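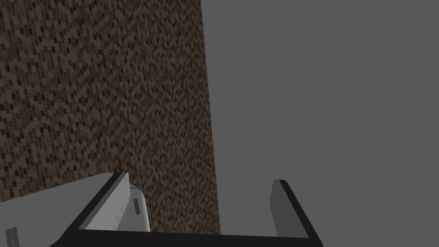 Search this site Enter keywords Go

Geltine collects simulated grasping examples for its Zatum learning system

Nov 25, 2021
By Savetti News Desk

The robotics company Geltine has finished the first part of a collection of examples for its learning system Zatum, the company informed in a statement. The collection contains 1,450 recorded attempts, all of them made in simulation, in which an operator moves a virtual arm with a two-finger gripper toward an object and tries to take it.

According to the statement, 1,419 of the attempts were accepted after checking. The other 31 were removed for different causes, mostly because the recording stopped too early or the object had passed through the floor of the simulated room. Such errors are known in this kind of work, and the company says it prefers to lose a recording than to teach the system a wrong movement.

The work was done in the company's office in Bilyk, where 3 operator stations were in use during November. Each station has a screen, a hand controller and a foot pedal for marking the beginning and the end of an attempt. The operator sees the simulated room from a view near the wrist of the arm, and the same view is saved for the learning system together with the position of the joints and the opening of the fingers. The company explained that the operator should not have more information than the system will later have. For this reason the wide view of the room, which was available in the first weeks, was switched off.

Objects in the collection are simple in form. There are blocks, cylinders and flat plates of several sizes, and their surfaces are changed between the attempts. Some are of one color, others have a pattern of small flecks in brown or gray tones. The background is often left plain. Geltine said that the patterned surfaces gave more difficulty to the operators than it was expected, especially when the object is tall and stands near the gripper, so that its upper part is out of the view. In these cases it is hard to judge the distance, and many operators moved the arm back before they made a second approach. The company decided to keep these recordings in the collection. It considers that a system which has seen only direct approaches will not know what to do after a bad one.

An attempt in which the object was not taken was also accepted, if the recording was complete. These attempts have a separate label and will be used in a different step of the training.

The question of whether examples from simulation are useful for real machines remains open. Lighting, friction and the small delays of a real arm are difficult to reproduce, and a system trained only in a simulated room can fail when it is moved to a workshop. Geltine said that it does not expect the present collection to be enough for this purpose. It plans to add 1,000 attempts recorded with a physical arm, in the same format and with the same labels, and then to compare how Zatum performs with and without them. The date for this second part was not given.

The company also did not say whether the recordings will be opened to other groups. It mentioned that a short technical note is in preparation, with the file format, the rules for the operators and the list of removed attempts. The note will be published on the company's pages together with a small sample of the recordings.

Until then, the operators in Bilyk will continue with a second set of objects, among them open boxes and objects with handles. The rules for marking an attempt will be changed a little for this set, as the operators asked for a possibility to mark a moment in the middle of the movement, when the fingers are in place and still open.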